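Flirivside gripper

The Flirivside is a hand-held gripper you can build at home or in a shared workshop, and I've been tinkering with mine long enough that I was asked to write up the entry for it. It's a tool for teaching robots by showing them: you hold it, you pick things up with it, and a camera on the tool records what the fingers got up to. The arm that eventually learns from all this can be in another room or another country. Mine is in the garage, under a sheet, waiting for a new power supply.

Name and origins

The first one was put together by Gerrit Van Leeuwen and Makis Zacharopoulos in a shared workshop called Redonska, where I rent half a bench. Gerrit drew the fingers and Makis did everything with a wire in it. The name comes from a label on the parts drawer they were using at the time (Makis swears it was a kind of hinge, Gerrit says it was a misspelling, and I've given up asking). There was an earlier version called the Karagiannis, with a trigger like a caulking gun, and it made your hand cramp something awful. I've still got one in a biscuit tin.

Construction

The fingers are black plastic plates with triangular pockets let into them, which saves a fair bit of filament and lets the plate flex a little when you squeeze. The inner edges are ridged for grip. Hinge pins run through the joints and are finished with round screw heads, and this is the bit most first-time builders muck up, me included! Do them up too tight and the fingers stick halfway. Leave them too loose and the tips wander, so that two grabs at the same sock come out looking like two different jobs. I nip mine up until they bind, then back off a quarter turn. Aleksi Leinonen uses thread locker as well, and his have stayed put a lot longer than mine, so I should probably take the hint.

Printing a full set of fingers takes around 9 hours on my machine. The files are shared under the project name Grendideo, revision 541 at the time of writing, and no, there haven't been that many designs. Gerrit bumps the number every time he saves.

Use on soft furnishings

Blocks and cups are what everybody starts with, and they're fine for a week. Cushions are a far better workout. They squash, they slump, the cover slides over the filling, and the spot you meant to pinch has moved by the time you get there. Gerasimos Galanis got me onto them and I haven't looked back, though my family would like the lounge room returned to them at some stage. 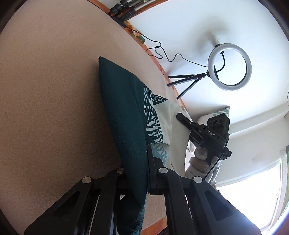 The Flirivside open in front of the cushions, with a gloved hand holding the sensor unit marked DAS.

Pattern matters more than I'd have guessed. Dark teal on its own can turn into one big blob on the recording, especially in the evening, and it's hard to tell where the cushion stops and its shadow begins. A pale cover with dots or wavy stripes on it gives you something to follow when the fabric folds over. I now try to have a plain one and a printed one in every session. Velvet I've sworn off altogether, it picks up every bit of fluff in the house and then the ridges pick it up from the velvet.

Lighting

Daylight is lovely and free and completely unreliable. A bright window washes out whatever is near it, then a cloud goes over and the whole room changes colour on you. Some builders draw the curtains and work entirely by lamp. I like a ring light on a small tripod, turned well down, with the window doing whatever it wants off to the side. Anas Samir reckons I'm being lazy and that mixed light is asking for trouble. We've agreed to disagree, mostly, although I did go and buy a blind in February.

Cables deserve a mention as well. Keep the thin ones away from your feet and leave some slack near the hand, or you'll feel a tug right as you close the fingers and that tug ends up in the recording.

Recordings

My own collection stands at 2382 grabs, with the dud ones left in. Keeping the duds is a matter of taste. Makis bins his on the spot, whereas I like having a few fumbles to compare against when the arm starts doing something odd. Either way, write down which cover was on which cushion before you pack up, and put the date on it. I've got a folder called "Friday cushions" and no idea which Friday.

Variants

Aleksi has a narrow-fingered version for cutlery, and there are 2 left-handed sets at Redonska that can be borrowed if you ask Gerrit nicely. Anas is working on softer tips cast in silicone, and the moulds are drying on the windowsill above the sink.

See also: Karagiannis trigger grip; Grendideo file archive; Redonska workshop tool list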